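Campus Parking Permits Move to License Plate Registration

Posted 25 September 2022
Transportation and Parking Services, Limthorpe College

Starting with the spring term, Limthorpe College will no longer issue hang tags or windshield decals. Parking permits for students and employees will be tied to the license plate of the registered vehicle. Permit sales for spring open in December through the Rillier account portal, under the Vehicles tab.

Current hang tags stay valid through the last day of fall finals. They do not need to be returned. A hang tag displayed after that date will not be read as a permit, and the vehicle will be cited if its plate is not on file.

How registration works

Each permit holder may list two vehicles on one permit. Only one of them may be parked on campus at a time. If both plates are read in college lots on the same day within overlapping hours, the second vehicle is treated as unpermitted. Households with two drivers on campus need two permits.

The portal asks for the plate number, the state of issue, and the make and color of the vehicle. Enter the plate without spaces or hyphens. The letter O and the number 0 are read as different characters, and a plate entered wrong will not match. Most of the citations voided during the summer trial in the Honorato Garage came from this kind of entry error, according to parking operations manager Marcelino Caldeira.

Vehicles must be parked with the plate facing the drive aisle. In states that issue a rear plate only, this means pulling in nose first. Backing in is allowed if a front plate is mounted. Drivers who prefer to back in and do not have a front plate may buy a secondary plate at the parking office for $20. The secondary plate is valid only on college property and must match the plate on file.

Temporary and rental vehicles

A permit holder who is driving a loaner or rental can add a temporary plate in the portal at no charge. A temporary entry lasts up to eight days and can be renewed once. Entries take effect right away, so the plate can be added from a phone after parking, provided it is done before leaving the vehicle.

New vehicles with paper tags follow the same rule. Enter the number printed on the paper tag as a temporary plate, then replace it when the metal plate arrives.

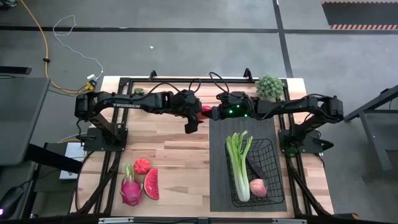
Bench setup with two robot arms and a wire mesh basket.

Lot assignments

The zone map has been redrawn for spring. Lot 8, next to the gym, changes from employee to general parking. The upper two levels of the Honorato Garage remain open to all permit types. The ground level is for employees, visitors and accessible parking. The gravel overflow lot on Clanosia Road stays open through the spring term but will close in the summer for drainage work. It holds 200 vehicles when full, and drivers who use it daily should plan on the garage after that.

Accessible spaces are not affected by the zone changes. A state-issued placard or plate is still required, along with a college permit. Placards must be hung from the mirror as before, as the plate reader does not check for them and officers will continue to do so on foot.

Motorcycles and scooters need a permit but may park only in the marked motorcycle bays. Bicycles do not need a permit. Registration of bicycles with campus security is free and recommended.

Enforcement

Plates will be read from a vehicle-mounted unit on regular routes through all lots. The unit compares each plate with the list of valid permits and flags those that do not match. An officer reviews every flag before a citation is issued. Citations will be sent by email to the account holder when the plate is known to the system, and placed on the windshield when it is not.

During the first two weeks of the spring term, vehicles without a matching plate will get a warning in place of a citation. The grace period does not apply to accessible spaces, fire lanes or loading zones.

Plate reads that match a valid permit are deleted at the end of each day. Reads linked to a citation are kept until the citation is paid or the appeal is closed. Kausar Malik in the registrar's office confirmed that plate data is not added to student records.

Appeals

The appeal form moves to the Rillier portal as well. Appeals must be filed within 20 days of the citation. Paper forms already turned in will be handled under the current process. Simone Leite reviews first-level appeals and replies by email. A second-level appeal may be requested once, in writing, and the result is final.

Visitors

Visitors may pay at the kiosk on the ground level of the garage or register a plate online before arrival. Departments hosting groups should send a list of plates to Arlindo Quintana at least two working days ahead. Lists sent as a photo or scan cannot be loaded – please use the spreadsheet posted on the parking page. Departments that still hold printed day passes can trade them for online codes through the end of December.

Shuttle changes

The lot shuttle will drop its stop at the south end of Lot 8 and add one at the garage stair tower. The rest of the loop is unchanged. The new timetable will be posted at each stop before the first day of classes. Riders with mobility needs can still request a pickup at any building entrance by calling the dispatch desk.

Getting help

The parking office is in Room 304 of the Student Services Building. Staff can enter plates for anyone who does not have access to the portal. Bring a photo ID and the vehicle registration card. Questions about payroll deduction for employee permits go to Ningsih Nair in the business office. Deductions now in place will carry over to spring, but the plate must still be added by the permit holder.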